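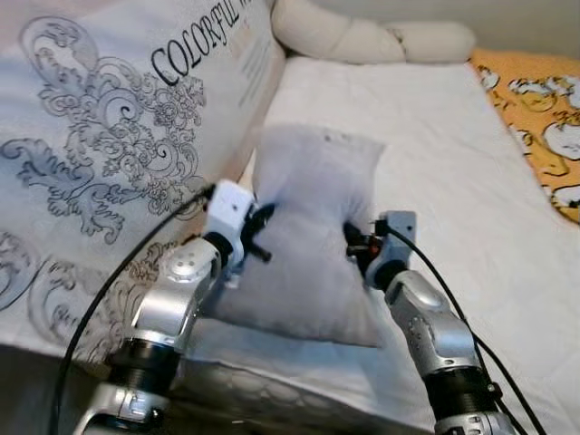
Gisela Mansilla wrote in after the last gallery went up to say that small cushions should go on the bed last and be set on their long edge, since laid flat they disappear behind anything larger. We now do it her way for the rooms on these pages.

This gallery covers bed cushions: sizes, covers, inserts and placement. The small pillow at the top is a plain pale gray one, stood upright on a white bed surface. The large cushion to its left has a cream-white cover with gray and black scrollwork and the word COLORFUL in black serif capitals along the upper edge. Printed covers of this kind read best with the lettering clear of other cushions. Set the plain one low and to the side.

Notes for the rest of the set follow. The remaining pictures will be added in January.

Size
A small rectangular pillow needs a larger piece near it or it looks stray. We use one large and one small per side on a double bed, and one of each in total on a single. Sleeping pillows stay behind and are not counted.

Fill
Soft inserts flare at the top and bottom when pressed in the middle. Let go, then pat both short ends toward the center. If the cover still creases, the insert is too small for it. Go up one size in the insert and keep the cover.

Pale covers
Light gray and off-white show marks. Check the upper edge first, where hands go. Spot clean with cool water and a white cloth, working inward. Atieno Lyimo tested three fabric soaps for us and found no difference between them on cotton. On polyester the Sostent bar left a ring, and the liquid did not.

Printed covers
Turn inside out, close the zipper, wash cold. Do not iron over lettering. Dark print on a light ground can transfer if the cover is folded damp, so dry it flat.

Order of work
1. Pull the bed surface tight.
2. Place the large cushion, leaning, print outward.
3. Stand the small pillow on its long edge.
4. Step back to the door and check the angle from there.

Storage
Spare inserts go in the Flurkance boxes, lid side up, three to a box. Covers are kept separately, folded once. The cover list now runs to 244 entries, and the numbering restarts with the Escobar range. Javiera Benítez has the current copy. Entries without a fabric code should be sent back to her before the covers are washed.

Corrections to the size table go to Eyvindur Thygesen. The row for 50 cm inserts was wrong in the previous version and has been replaced.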